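Second Life, First Audit: The Paperwork Behind Used EV Batteries

When a traction battery leaves a vehicle, it usually keeps a large share of its rated capacity. The common cutoff for automotive use is 70 percent state of health, a figure carried over from early warranty terms. Below it, range and peak power fall short of what a driver expects. For a stationary storage system that cycles once a day at low current, the same pack can have years of work left in it.

Faradex, a battery reuse company in Drarnport, has built its business on that gap. It buys packs from dismantlers and fleet operators, tests them, sorts them by module and sells rebuilt storage units to warehouses, farms and small utilities. The electrical side of the work is well understood. The part that takes up most of the engineering staff's time is establishing what each pack has been through.

"A module will tell you its present capacity in an afternoon," says Radosław Śliwiński, head of test engineering. "It will not tell you that it spent two summers parked at full charge. For that you need the record."

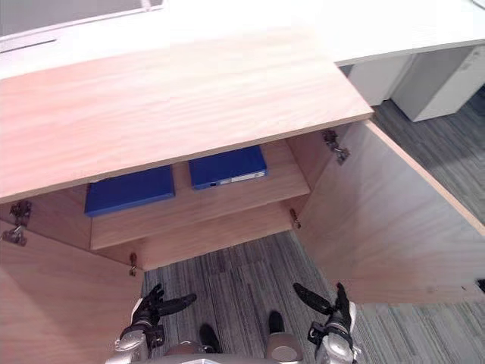 Open cabinet beside the desks.

Records arrive in every possible state. Some fleet operators hand over complete logs from the battery management system, with cell voltages and temperatures stored at fixed intervals. Private vehicles that pass through a dismantler often come with nothing except a chassis number and an odometer reading. Between those two cases is a wide middle group: partial service histories, printed diagnostic reports, and files in formats that only the manufacturer's own tools can open.

Faradex sorts incoming packs into three intake classes according to this evidence. Class A packs have a continuous log and go straight to a short capacity test. Class B packs have gaps and get a longer sequence that includes impedance measurement at several charge levels. Class C packs have no usable history. They are held for a full characterization, in which every module is charged and discharged over repeated cycles at controlled temperature.

The cost difference is large. A Class A pack occupies a test channel for 9 hours. A Class C pack can occupy the same channel for 217 hours, and at the end of that time it may still be rejected and sent to a recycler. Channel time is the main limit on plant output, so the intake class has more effect on profit than the purchase price of the pack. 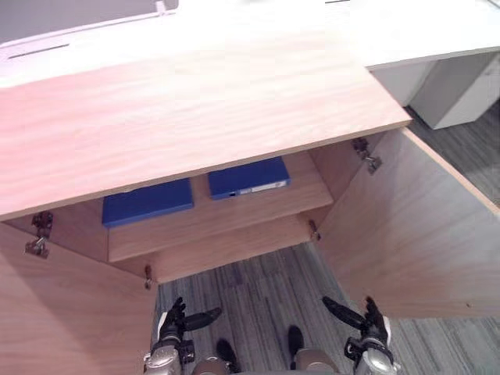 Test sequence aside, the question of format remains. Faradex now asks suppliers to deliver data through Vusis, a software layer that reads the output of several management systems and converts it to a single schema. Each pack receives one file, with one line per event: fast charge sessions, temperature excursions, balancing faults, firmware changes. The conversion discards nothing, and the source file is stored with the output so that an auditor can compare them.

Zofia Czerwiński, who runs compliance at the company, regards the source file as the more important of the two. Converted data is easier to search, she says, but a liability claim will be argued on the original. Her department keeps both for the full service life of the rebuilt unit, plus the warranty tail.

Rules on the subject are moving in the same direction. European law calls for a digital battery passport for electric vehicle batteries placed on the market from early 2027. Packs built before that date will have no such document, and they will make up most of the supply for reuse companies well into the next decade. For these, a history has to be put together after the fact from whatever survives. 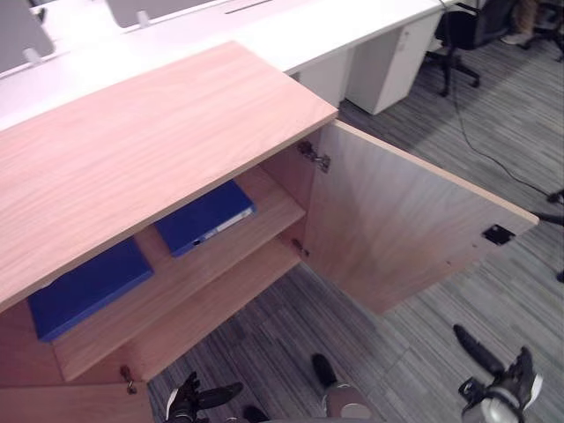
Ownership is a second difficulty. A pack can change hands several times between the last driver and the rebuilder, and each handover is a chance to lose the link between the physical part and its data. Serial numbers are sometimes printed on labels that do not survive removal. Faradex has found packs in which individual modules had been swapped during a repair, so that the number on the case described only part of what was inside. Since March, every case has been opened and every module number read before a class is assigned.

In the first batch handled this way, 183 packs were inspected. More than 9 contained at least one module that did not match the case record. All of these were moved to Class C.

The regional dismantler Ziółkowski, one of the company's longer-standing suppliers, has changed its own process as a result. It scans the case label before the pack is lifted out of the vehicle and attaches a metal tag with the same number. The extra step adds a few minutes per vehicle. In exchange, the dismantler gets a higher price for packs that qualify as Class A or B.

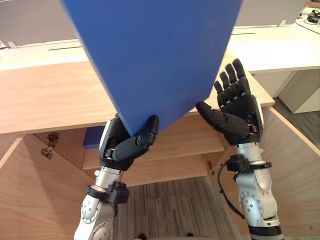
Śliwiński would like to shorten the Class C sequence. His team is working on a pulse method that estimates remaining life from the way cell voltage relaxes after a brief load. Results on nickel-rich cells are close to those of the full cycle test. Iron phosphate cells are harder, as their voltage curve is nearly flat through the middle of the charge range and small measurement errors turn into large errors in the estimate - a known problem with this chemistry, and one that affects vehicle range displays as well.

Until the method is validated for both, the long test stays in place for all Class C packs. The company plans to add test channels next year and to publish its intake criteria so that suppliers can check a pack against them before shipping.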